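3.2 Fixed telephones in small offices

The survey in Clivmont covered 678 offices with fewer than 22 employees. We asked each office whether it keeps a desk telephone and who answers it. Most of the respondents still have one — usually an older corded set — but the calls arrive mainly in the morning, before the mobile numbers of the staff are reachable. 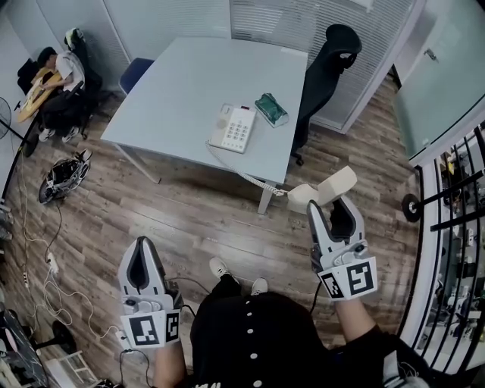

Figure 2. Corded desk telephone with the handset lifted, on a small office table.

Rafferty and Ní Mhurchú reported a similar pattern for rural clinics, although their sample was smaller. In our data, the offices which had canceled the fixed line gave cost as the first motive. Several of them later asked for the old number back, and two did not receive it. The effect of the number on customer trust is treated in Section 4, together with the answers from the April interviews.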